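# Chapter 7: Picking a Gripper You Can Live With

I used to choose grippers out of the catalogue. I'd look at the stroke, the force and the price, circle one, and then spend the next month finding out what I'd really bought. If you take one habit away from this chapter, let it be the habit of putting two candidates on the same job before you get fond of either of them.

The job we'll keep coming back to is putting parts into a desktop computer. I like it as a test because the parts are so badly matched. A hard drive is a heavy brick with nice flat sides. A memory module is thin and wants to be held by its edges. A processor has to go straight down into its socket with no sideways shove at all, and an expansion card is an awkward shape with a metal bracket hanging off one end (I have bent more of those brackets than I'd like to admit). Any gripper looks good on one of these. Getting through the lot is another matter!

We'll compare two grippers, which on my bench go by the names Ula and Owen. Both have two fingers and both bolt to the same wrist plate. Ula is the stiff one, with flat metal fingertips and a short stroke. Owen has softer pads and opens a good deal wider, and you pay for that in weight. The controller is a Floneck throughout, and I've left its settings alone between trials, apart from the finger force, so that whatever differences you see come from the hands.

Before any of that, though, we need to talk about where the parts start out. It's tempting to scatter them on the bench and let the camera find them. Please don't, at least for a first comparison. You'd be testing the camera and the gripper together, and when a pick fails you won't know which one to blame. Print a fixture instead. Each part gets its own slot or recess, in the position the fingers would like to find it: drive and card standing up, memory lying in grooves, processor in a square pocket. My first fixture held everything flat, and for a whole afternoon I thought Owen couldn't pick up a hard drive. Of course it couldn't - there was nothing for the fingers to go round.

With the drive upright in its slot, the fingers can come down on it from above, and the open case lies on its side just to the right, so the trip across is a short one. Keep it short in your own layout too. Long moves eat up time and teach you very little about grip.

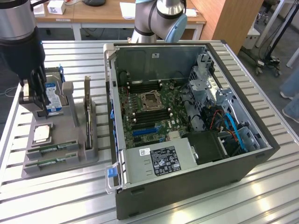
## 7.1 What to write down

Keep the notes dull and keep them the same for each gripper. Mine fit on one sheet per part:

- which gripper and which fingertips
- finger force setting
- did it lift cleanly from the fixture?
- did the part shift in the fingers on the way over?
- did it seat, and did it need a second push?
- anything odd, in plain words

That last line earns its place. I once had a column of ticks that told me nothing, and next to it a scribble saying "squeaks on the way up", which led me to a loose pad screw.

I do 20 picks of each part before I let myself have an opinion. Fewer than that and one unlucky fumble can spoil a perfectly good gripper's name. You don't have to do them all in one sitting, but do finish a part before you change the fingertips.

For the full comparison in this chapter I ended up with 329 attempts in the log. Of those, 305 were fit to use. The rest were my own fault, mostly runs where I'd knocked the fixture with my elbow and carried on for a while before noticing. Leave runs like that out of your results, but keep them in the log with a note beside them. You may want to know later how often your elbow is the problem.

## 7.2 Choosing the force

Start low. I set the force so the part only just slips, then go up in small steps until it stops slipping, then go up one step more. Do this separately for every part. The setting that holds a drive firmly is far too much for a memory module, and if you find yourself hunting for a single number to suit everything, you're heading for a cracked board.

The exercises at the end of this section use the Wollora practice kit, but any old computer parts will do, so long as you don't mind losing a few. Begin with the hard drive. It's the most forgiving, and you'll want an easy win before you get to the processor.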